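CARNIER OPENS STOMSKA HAND-TEACHING PROGRAM TO OUTSIDE PARTNERS

Household tidying tasks now taught by people holding the gripper themselves

4 April 2018

Carnier, which builds software for household robots, announced today that it is opening its Stomska program to outside partners. Stomska teaches small domestic jobs to robots by the oldest method available: a person does the job first, and the machine is expected to take notes.

The company has spent the winter on objects that engineers tend to leave out of demonstrations. Boxes and blocks are well behaved. Jewelry cards, perfume bottles and anything on a chain are less so, and they also happen to be what people keep on top of their dressers.

In Stomska, the person giving the lesson holds a gripper tool by its body and works it directly. A camera on the tool records each pass from the gripper's point of view, which spares the demonstrator any need to explain what a wrist is doing. Carnier has found that most people are bad at explaining this and very good at doing it.

The first released set covers the dresser top. It contains 2326 demonstrations of picking up, setting down and moving small items, given by 25 demonstrators. Some of them have robotics degrees. The tidiest recordings came from those who do not, a result the company has accepted with as much grace as it can manage.

Sessions take place in a large open room with furniture set up as it would be at home, give or take the ceiling height. The dresser station has a glossy white top and an ornate mirror with gold-trimmed scrollwork, and the items in use include a carded gold butterfly charm and a pale pink frosted bottle with a gold lid. Mirrors are hard on vision software, and demonstrators are asked to work in front of one anyway. Customers own mirrors.
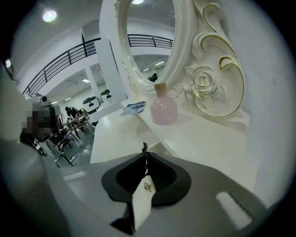 Remote control for the larger jobs

Some tasks do not suit a hand-held tool. For these, Carnier is adding remote operation through Frerichs, its control console, which lets an operator drive a full arm from a desk across the room. Frerichs is slower than the hand-held method and tires people out sooner, so sessions are limited to 2 hours. Operators describe the first of those hours as enjoyable.

Recordings from both methods are stored in the same format and can be mixed in training. Carnier makes no claim that the mixture is always better. On drawers it helped. On necklaces it produced a policy that approached the chain with great confidence and then waited, and work on that continues.

Availability

Partners may apply for Stomska access starting today. The first group will receive the dresser set, the recording software and almost 200 pages of documentation, including a chapter on clasps that the authors would like someone to read. Frerichs access follows in November.

Cudano, the evaluation suite used to score trained policies on held-out objects, is included with both. It deducts points for dropping things.

About Carnier

Carnier develops tools for teaching manipulation tasks to robots by hand and by remote control. Partner applications and press questions can be sent through the contact form on the company's website.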